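We use cookies to keep you logged in and to count visits. By continuing to browse you agree to this. Accept | Manage settings

Paying for the second monitor: worth it or am I being sold furniture?

paperweight_pete
I've been writing up grant reports from my spare room for a year now and I have reached the stage where I blame the equipment. The office will give me 80 dollars toward "home workspace improvement," which tells you how often anyone in the office has priced a home workspace. My wife says I need a filing cabinet. My brother-in-law says I need a second monitor. I say I need a different job, but that isn't reimbursable.

So: people who work with a lot of paper AND a computer. Where does the paper go? I print drafts because I can't catch mistakes on a screen. By noon I have drafts on top of drafts and I'm correcting the wrong one.

gullwing
Stop printing. Next question.

paperweight_pete
Thanks gullwing, I'll tell my eyes.

Mali Kneath
I proofread for a living and I print everything, so ignore the above. You read differently on paper. I find missing words on page that I have looked straight through on screen three times. My system is dull: every printout gets the draft number written in the top right corner in red before it leaves the printer tray. If it has no number it goes in the recycling, no matter how important it looks. I lost a whole set of corrections that way once and I have never forgotten to number a draft again.

gullwing
"I lost a whole set of corrections" is a strange thing to put in an ad for your system.

Mali Kneath
It's a strict system. I didn't say it was a kind one.

tollbooth_annie
Second monitor, yes. Filing cabinet, no. A filing cabinet is where paper goes so that you can feel good about never reading it. I had a Vokberg two-drawer for six years and when we moved I opened the bottom drawer and found the manual for the Vokberg.

hm_dorsey
Going to disagree with Annie. I have a cabinet and I use it every day. What you don't want is a cabinet in another room, or behind you. If you have to stand up, the paper will live on the desk. Mine is under the desk on the left and I can open it with my foot.

tollbooth_annie
You file with your foot?

hm_dorsey
I open with my foot. I file like a gentleman.

sedgewick_lane
Has anyone tried one of those sloped copy holders that typists used to have? My mother had a Maseck, heavy as an anvil, with a little ruler that slid down line by line. I bought a new one from Clivgate last September and it holds exactly one sheet before it begins a slow bow toward the keyboard. Two sheets and it lies down completely. If somebody sells a decent one I would pay actual money.

paperweight_pete
I didn't know those were still made. That might be it, the trouble is my neck as much as the paper. Down to the page, up to the screen, down to the page. I look like I'm agreeing with everything I wrote.

Mali Kneath
Look for the old ones secondhand. Offices dumped them by the boxload. You want the kind with a clamp, and check that the clamp still bites. Estate sales are better than online, you can bring a few sheets in your bag and try it. You will look odd. It's an estate sale, someone there is buying a stuffed pheasant.

gullwing
Or, and hear me out, a PDF.

rookery
gullwing, some of us are signed up for paper whether we like it or not. My department sends everything on paper, wants it back on paper, and then asks if I could also email it. The binder for last year's review ran to 741 pages. I scanned the lot for my own sanity and I have opened the scan zero times. I've opened the binder twice a week.

hm_dorsey
What do you keep it in?

rookery
A Mollah lever arch and a great deal of resentment.

paperweight_pete
OK, a summary so I can go and spend my 80 dollars. Number the drafts. Throw out anything without a number. Cabinet only if I can reach it sitting down. Copy holder if I can find an old one that doesn't faint. Monitor later, when the office grows a conscience. Gullwing wants me to stop printing and has been noted in the minutes.

gullwing
I'd like it noted in bold.

tollbooth_annie
Don't put off the monitor too long. It got me down to half the printing. I still print the final, but the in-between versions sit side by side on the screens and I can see what changed.

sedgewick_lane
Counterpoint: I got a second monitor and now I have the weather open on it. All day. I've become very well informed about rain.

rookery
One more vote for clearing the desk before you buy anything for it. I mean all of it, onto the floor, and only put back what you touch that day. I did mine over lunch and found a check. A small one, and expired, but the principle stands.

I do it every couple of weeks now. It never lasts, and by the third day I'm typing in a clearing again, but those first two days are lovely and I get more done in them than in the rest of the month. I don't bother sorting the pile on the floor first. Whatever I haven't gone looking for by the next clear-out gets shredded. 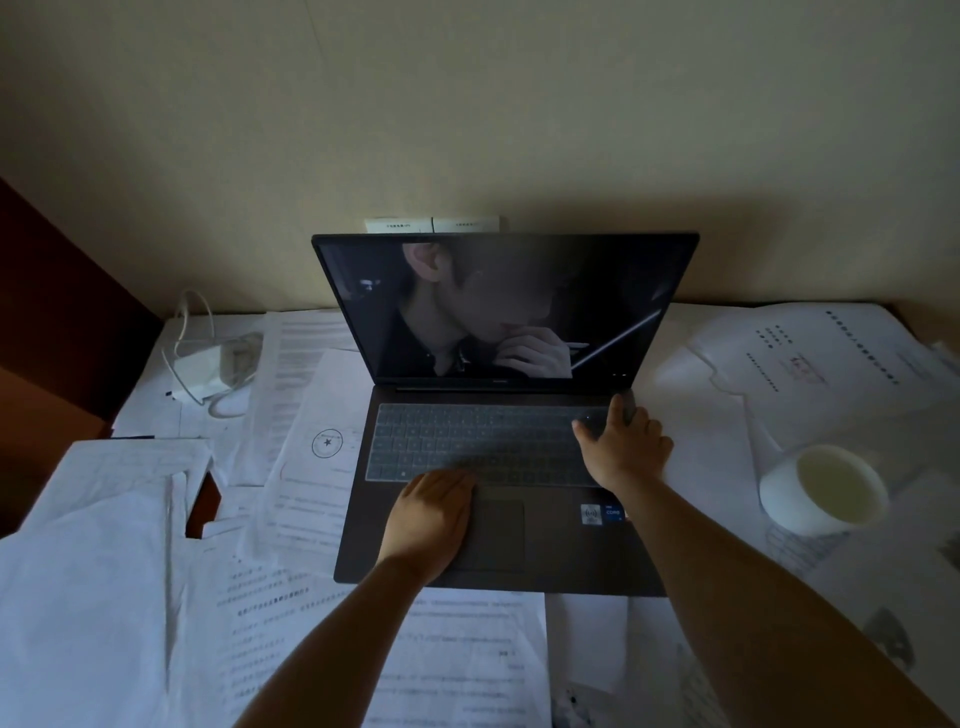

The exception is anything with a signature on it. Those go straight in the binder, even the ones I'm sure are duplicates, and I've been thanked for it once.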